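Planner stalls before the pour

pasichnyk_fan
Grasp is fine, approach is fine, then the planner sits there for 138 ms thinking about its life choices before it tilts the cup. Running Ketside 3 defaults.

droment
Your collision padding is too fat. The bowl and the cup overlap as far as it knows.

lustik_user
Disagree. Padding would fail outright. That's the IK solver retrying near a wrist limit.

pasichnyk_fan
Padding's already tiny. Logging the solver now.
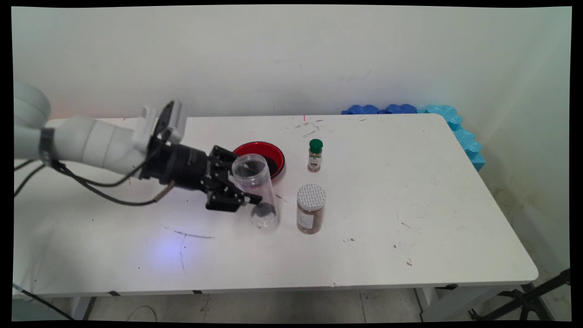
The spice jars are in the collision model too, if that changes anyone's religion.

droment
It strengthens mine.

lustik_user
Post the log Friday. Loser reads the Ketside docs.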